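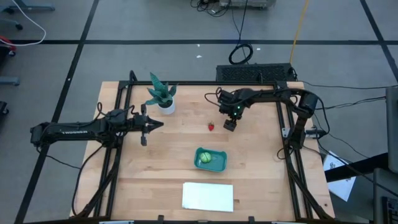

Photo: author's own, Navia open house, 16/10/2019

Search this site Search Go

We use cookies to remember your preferences and count visits. Accept / Manage settings

A Long Look at a Table: The Open House at Navia

I go to open houses the way other people go to the gym, which is to say with good intentions and mostly for the snacks. Navia had been on my list since July, when a flyer turned up at the library promising "a day behind our doors." I like doors. I cleared the afternoon.

Getting there was the usual. Navia shares a long brick building with two other tenants on the far side of the rail yard, and the bus takes 33 minutes if the driver is in the mood. The stop is called Denix, after the Denix building, a former button works that is now mostly parking. From there you follow paper arrows. One of them had come loose and was pointing at the sky, so I went with the crowd, and the crowd went to the restrooms. We all had a nice walk.

At the front desk they handed me a sticker, a floor map and a raffle ticket. My number was 929. The prize was a fruit basket, which will seem more relevant in a minute.

The ground floor belongs to Gristus, who make storage things: tubs, trays, stacking boxes, lids for boxes you lost the lids to. They had taken the open house seriously. There was a wall of bins arranged by color, running from a gray they called Pebble to a gray they called Other Pebble, and a woman was giving a talk about rims. I stayed for the whole thing. I now have opinions about rims. A rim that hangs over a little gives your fingers something to hold, and a rim that doesn't is a bin for people who never lift anything. I went home and checked all of mine. Two failed.

Across the hall was Chang, the lunch counter, serving dumplings to everyone with a sticker and also, from what I saw, to everyone without. The line moved well. The chili oil was in an unmarked squeeze bottle next to the unmarked soy sauce, so each plate was a bit of an adventure. I had six pork and two that I took for cabbage. Go for the cabbage.

Then upstairs, 17 steps, with a handrail that stops at 14. Navia has the whole upper floor, roughly 3000 square feet of gray floor and good light, and this was what I had come for. It's divided into work areas, each one with its own table and its own collection of household objects, and you can wander from one to the next at whatever speed you like. My speed was slow. Several families lapped me.

The table I kept coming back to was a light wooden one, made of planks joined side by side. I have wanted a top like that for my kitchen for years, and have been talked out of it by everybody who has seen me cook. It had a black Trossen arm reaching in on one side and another black arm on the other, and down on the wood was the sort of selection you'd find if you emptied a nice person's tote bag: a potted succulent, a strawberry, a tray with something round and green on it, a white sheet.

I have a soft spot for a succulent on a work table. Mine at home lives on the windowsill, where it has been the same size for so long that I've started dusting it. This one sat toward the back with plenty of room around it, looking much better rested than I did after the stairs.

The round green thing on the tray started a disagreement. A boy next to me said apple. His sister said lime. Their father said it was time to go see the bins. I had no firm view and wanted to stay out of family business, but I leaned lime for most of the afternoon, with a short apple phase after the dumplings.

I did a loop of the other tables, got trapped behind a stroller, read a notice about the fire exits all the way through, and came back around to the fruit.

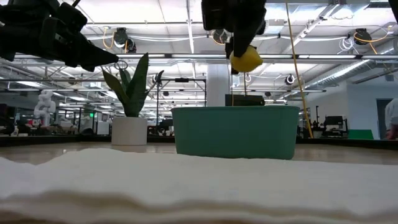

Lemon, bin, snake plant. Photo by the author. Please ask before reusing.

The lemon was my favorite thing in the building. It was very yellow, with a proper pointed tip, and it hung on its side over a teal-green bin in the grip of black fingers. A bunch of us stood there watching it with the sort of attention people normally save for the last two minutes of a football game. A man in a windbreaker said "lemon" out loud, to the room.

About that bin. Plain sides, rounded corners, narrower toward the base, and a rim that sticks out slightly all the way along the top. The rim lady downstairs would have been proud. I don't know if it's a Gristus, and I looked hard enough at it to be asked if I needed help. The color is the one I would pick, somewhere between a dentist's waiting room and a good vacation.

To the left of it stood a snake plant in a plain white pot, one broad leaf going up to a point and a shorter one with paler edges leaning away as if it had heard the story before. Snake plants are the only houseplants I recommend to anybody. I left one with a neighbor for a summer and got back both the plant and the neighbor's apology, and only one of them was needed.

In front of the bin was a white cloth, soft and a bit fuzzy, humped up in folds. I fold badly myself, so I took comfort in that. At home a cloth in that condition is called "put away."

Some practical notes if you go next time:

Eat before you go up. The line at Chang gets long once the rim talk lets out.

Wear flat shoes, and see above regarding the handrail.

The tables upstairs are at a decent height for adults. Small kids will want lifting, and then they will want to stay lifted.

There are two benches, both on the Gristus side, both facing the wall of gray bins.

The gift table takes cards. I bought a tea towel and a small tray. The tray has a very good rim.

I didn't win the fruit basket. It went to 928, who was standing right in front of me at the desk and who told me she doesn't care for fruit. I offered to take the lemons off her hands and she said she'd think about it, and then her bus came.

14 shares · 6 comments

Get new visit reports by email. Enter your address. Sign up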